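A Wednesday with the brick people in Stadley

I have been meaning to get to the Kosesix open day for ages, and this February I finally took the day off, packed a sandwich and drove over to Stadley. It's an easy drive if you skip the highway and come in past the reservoir, though I missed the turn at the feed store and had to go back. Doors opened at 10 and there was already a line when I pulled in. Admission is $2, cash only, and they stamp your hand with a little duck.

If you haven't heard of Kosesix, they take in secondhand building bricks, sort them and send them back out to schools and libraries. I got into this through my kids' old collection, which lives in my basement in two enormous tubs and has not been sorted since the day it went down there. So I was a very motivated visitor!

The first stop was a talk in the front hall about what comes through the door. They had a wall chart showing donations by month, and a sack of mixed bricks weighing 300 pounds that you were invited to try to budge (I did not budge it). Then we got to move around on our own, and I went straight for the sorting tables.

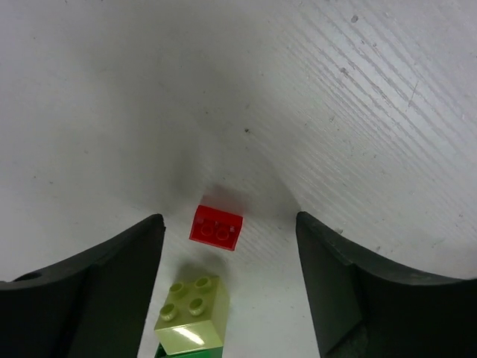
I always thought sorting by color was the beginner's way to do it. The serious hobbyists I know online will tell you to sort by shape, and they will tell you at length. At Kosesix they start with color anyway, and I came around to it pretty fast. A little red brick on a white tabletop jumps right out at you, two studs catching the light, and your hand is halfway to it before you've thought about anything. Try that on my brown basement carpet. I've stepped on more bricks down there than I have ever found by looking. The white table is going on my wish list, or at least an old white door across two sawhorses.

They run the big chunky preschool pieces and the small bricks as separate lines, and the preschool line was the one I liked best. Those pieces get chewed, dropped in the bath and buried in sandboxes, so there's a washing station for them down the hall, with mesh bags and a smell of dish soap that took me right back to my first job. After that they go to color, then to shape, then into kits. Each kit has a card with it, and the library kits have 22 pieces, which felt low to me until I remembered who has to pick them all up at the end of story time.

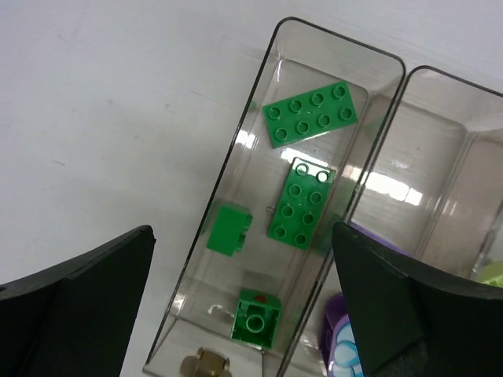
Clear trays were the other thing I came home wanting. My tubs at home are solid blue with lids, so finding anything means digging, and digging means noise, and noise means the dog gets involved. With clear ones you just look. The same goes for keeping a tray to one color: four green pieces in a see-through tray can be told apart in a second, flat plates and chunky ones alike. I asked where to buy some and was sent to the gift corner, where they sell a shallow one under the name Botau. I bought six. I should have bought more, and I should have brought a bag, too, as I ended up carrying them out to the car stacked under my chin.

Lunch was in the yard. There's a dumpling truck called Tsao that parks there for open days and it was worth the drive all by itself. Get the pork and chive. My sandwich came home with me untouched.

In the afternoon they had a free building session with the preschool pieces, open to all ages, and I stayed much longer than I planned to. The curved pieces are so good! I had forgotten them completely. Put a boat-shaped one in the middle of a stack and the whole thing turns into a ship, or a hat, or a bird if you're in the mood.
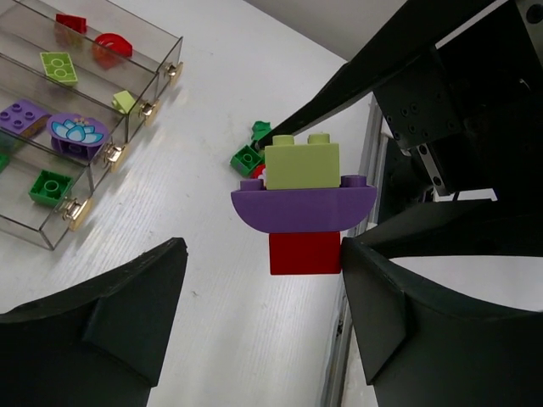 Can you bring your own bricks to donate on the day?

There's a drop-off table just inside the main door, and they'll take any amount as long as it's bagged. They ask you to pull out batteries and anything that isn't a brick first. The woman ahead of me had a whole wagonload and was done in a couple of minutes.

I hadn't brought any, which I regretted all afternoon. Next time both tubs are going in the trunk, or at least whatever is left once I've picked out the pieces I can't part with (the gray castle walls are staying).

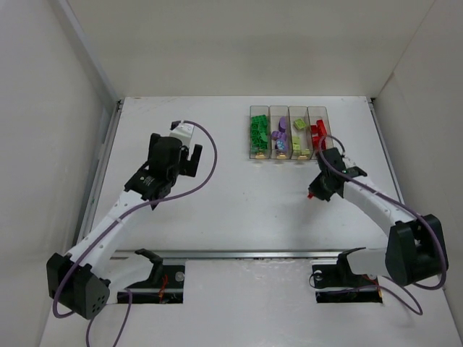

The last thing I did was sit in on the question session at 3. Somebody wanted to know how many kits went out last year and the answer was 620, which got a round of applause. There was a long back-and-forth about whether yellow and pale yellow should share a bin. I have no opinion on that yet, but give me a month.

Parking is free behind the building. The restrooms are up one flight of stairs, or there's an elevator by the gift corner. Bring cash for the dumplings, and wear a sweater, because the front hall is chilly. They're doing another one in the fall and I'm already on the mailing list.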